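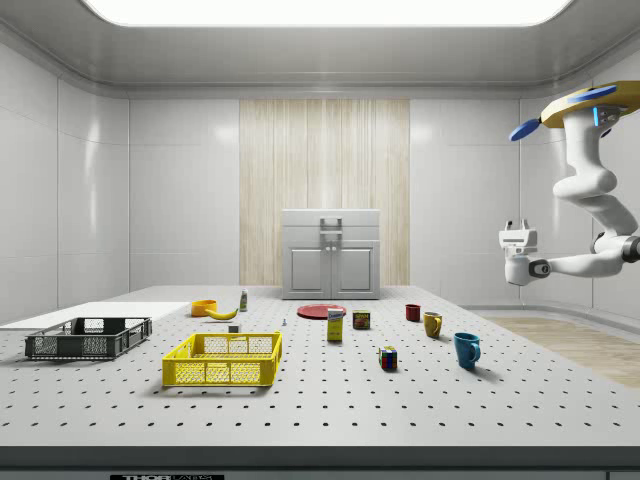 Forum > Haushalt & Wohnen > Keller, Abstellraum, Ordnung

Kellerregal nach Umzug: offene Kisten oder alles mit Deckel?

kellerassel_77
Hallo zusammen, wir sind Anfang März umgezogen und ich stehe jetzt vor einem Kellerabteil mit 4 Quadratmetern, in das der Inhalt von vorher fast dem Doppelten rein soll. Regal steht schon (das breite von Vemov, hab ich gebraucht gekriegt), aber bei den Kisten komme ich nicht weiter. Meine Frau will alles mit Deckel, wegen Staub. Ich hätte lieber diese offenen Gitterkörbe, weil ich sonst nie wieder weiß, was wo drin ist. Wie macht ihr das?

moosbeere
Deckel! Immer Deckel. Wir hatten in der alten Wohnung offene Körbe und ich hab vor jedem Weihnachten erst mal das Raclette abwaschen müssen. Beschriften musst du halt, und zwar vorne und nicht oben drauf, sonst stapelst du dir die Schrift zu. Frag nicht, wie oft mir das passiert ist.

Treppenwitz
Kommt total auf den Keller an. Altbau mit Sandsteinwänden? Dann würde ich mir das mit den dichten Boxen dreimal überlegen. Bei uns hat in den geschlossenen Dingern alles muffig gerochen, die Schlafsäcke konnte ich wegwerfen. Seitdem nur noch Gitter, und Textilien kommen gar nicht mehr runter.

moosbeere
@Treppenwitz Dann waren die Schlafsäcke aber schon klamm, als du sie reingetan hast. Eine Box macht ja kein Wasser.

Treppenwitz
Die waren trocken, die lagen vorher den ganzen Sommer auf dem Dachboden. Die Luft im Keller ist das Problem, du machst im Juli die Box auf, warme Luft rein, Deckel zu, fertig ist die Suppe. Aber gut, jeder wie er mag.

kellerassel_77
Neubau, Betonwände, hab gestern mal ein Hygrometer runtergestellt. Muss ich noch ein paar Tage beobachten. Wie viel wiegen eure Kisten denn so? Das Regal soll 200 Kilo pro Boden können, das glaube ich erst, wenn ich es sehe.

schraubenfee
Die Angabe gilt bei Vemov für gleichmäßig verteilte Last, steht klein in der Anleitung. Also bitte nicht alle Farbeimer in die Mitte! Und schraub das Ding an die Wand, auch wenn es von alleine steht. Meins hat 9 Jahre frei gestanden und dann hat mein Neffe versucht, da hochzuklettern – passiert ist nichts, aber ich hab am selben Abend noch die Bohrmaschine geholt.
Zu den Kisten: Ich nehme beides. Werkzeug, Gartenkram, Putzzeug offen, da guckt man eh dauernd rein. Deko und Geschirr mit Deckel. Mir reichen 2 Größen, mehr nicht, dann passt es auch im Regal übereinander. Die von Dramham sind ganz ordentlich, die von Enmont sind mir am Griff gerissen.

Treppenwitz
Enmont gerissen? Meine halten seit Ewigkeiten, und da sind Fliesen drin.

schraubenfee
Vielleicht die neue Serie, die fühlt sich viel dünner an. Ich kauf sie jedenfalls nicht mehr.

moosbeere
Was mir noch einfällt: Mach dir eine Liste und häng sie innen an die Kellertür. Klingt spießig, aber mein Mann findet seitdem die Luftpumpe ohne mich anzurufen :)

kellerassel_77
Danke euch! Meine Frau hat mitgelesen und wir haben uns auf die gemischte Lösung geeinigt. Unten offen, oben mit Deckel. Nur über die Skischuhe wird noch verhandelt – die will sie im Flur haben. Gebohrt wird am Wochenende, wenn die Nachbarn wieder da sind und keiner schläft.

Treppenwitz
Skischuhe auf keinen Fall in eine zue Kiste, egal was moosbeere gleich schreibt.

moosbeere
Doch, mit Zeitungspapier drin!

Ähnliche Themen
Hygrometer im Keller, ab welchem Wert lüften?
Schwerlastregal von Ung wackelt auf Estrich
Etiketten, die auf Kunststoff wirklich kleben
Wohin mit Farbresten nach dem Streichen?
Fahrräder im Kellerabteil aufhängen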